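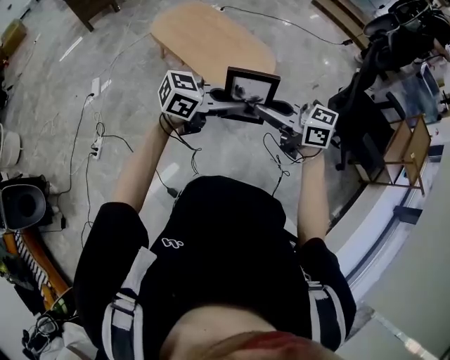
Lunch club news

Quick one this month as Rafia Jadoon is away and I'm doing the newsletter in between everything else. Sorry in advance.

Soup lunches back on from next week, upstairs room at Katis, same price as December. Lentil first, then leek and potato. Bread from Meltum again, brown and white. If you need gluten free tell me before the day, not on it please.

Raised £340 at the winter raffle!! Best since 2007. Most of it going on the new urn, the old one leaks and takes an age to boil. Shahzad Rajput has found one second hand, collecting it soon.

Lifts: 10 people down for one so far, two drivers. Could really do with a third. Even one way would help.

Recipe swap, still short. Got Shahzad's dal and teh marrow chutney, need puddings. Handwritten fine, just make it readable.

Names for lunch to me by 31/01/2024. Slip under the office door or ring, leave a mesage if I don't pick up.

Blue casserole dish with a lid still in the kitchen, come and get it.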